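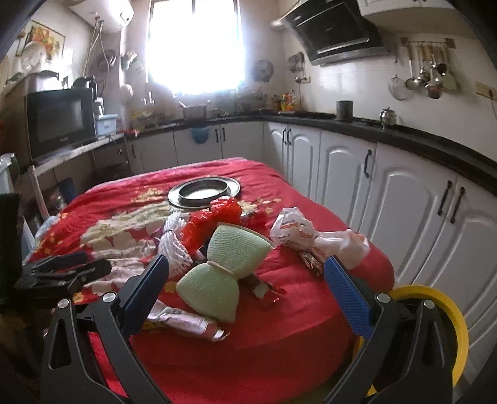

Print this page | E-mail this page

July
By Filipa Tavares, Prondbridge press desk

PRONDBRIDGE PUTS HAND-HELD GRIPPER UPKEEP ON ONE SHEET

GRURNTHORPE - Prondbridge today released a one-page care sheet for the Hidayat, its hand-held two-finger gripper. Free to all current users. Replaces the old 14-page booklet, which most crews told us they never opened.

The sheet covers finger pads, pivot screws and the body ring. Start of shift, end of shift, and what to do when a finger drags.

"People were swapping whole fingers when all they needed was a clean pad," said Bhupendra Singhal, head of field service. "Wipe it, check the screw, close it on something soft. Then go to work."

What's on it:

- Pads. Wipe both with a damp cloth, let them air dry. No solvent. Change as a pair every 50 hours of use, sooner if the ridges are worn.
- Pivot screws. Snug, not tight. A quarter turn too far and the finger sticks, this is still the most common call we get.
- Squeeze check. Open and close 11 times with nothing in the grip, then pick up a cloth, a plastic bag and something small in a wrapper. If the bag slips, go back to the pads.
- Body ring. Look for cracks, and for threads or string caught behind it.

Crews working in homes should do the squeeze check on site, with whatever household stuff is in reach, says service lead Inês Carrilho. Bedspread, counter, floor, any surface is fine so long as its the one you'll be working over.

The sheet was tried out by 3 crews before release. Calls about sticking fingers fell by nearly half over the trial, according to Carrilho's log.

Pad kits ship from the Grurnthorpe stockroom. Orders in by noon Friday go out the same day. Spare screws are now in every kit, they used to be seperate.

A version for the bench-mounted Pristina will follow. No date yet.

Press contact: Adelino Vieira, Prondbridge, Grurnthorpe office

Copyright Prondbridge. All rights reserved. | Contact us | Back to top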